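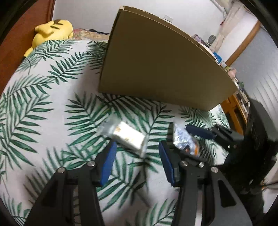

A small argument for untidy examples

I have collected examples for a learning system for two years, first at Zolton and now in a small project called Jillow. The work is simple to explain. A person holds a gripper in the hand, picks up a thing, puts it down in another place, and the recording becomes one example. Then the person does it again.

My opinion is that we count these examples too much and look at them too little.

At Zolton our target was 2,000 examples for each task. We reached it, always, and everyone was content. But most of them were made on the same grey table, with the same block. When the system met a crumpled foil pouch, it closed its fingers beside it, as if the pouch should have corners.

In Jillow we work in bedrooms and kitchens. A patterned bedspread is a difficult surface. Small packages in clear plastic shine, and they lie at an angle on the cloth. A soft toy in the background is also part of the lesson, for the system must learn that it was not asked for the toy. In April we had only 900 examples of this kind, and I would not exchange them for the 2,000 from the table.

I know the answer of my former colleagues. Untidy examples are slow to make, and it is hard to say why a system fails when so many things change together. This is true, and Govindasamy, the firm which checks our recordings, complains of the same. I still think that the difficulty is already there in people's homes, and we only choose when we wish to meet it.

What I would ask is modest. Before a team orders more examples, let somebody sit for one afternoon and watch the ones they have.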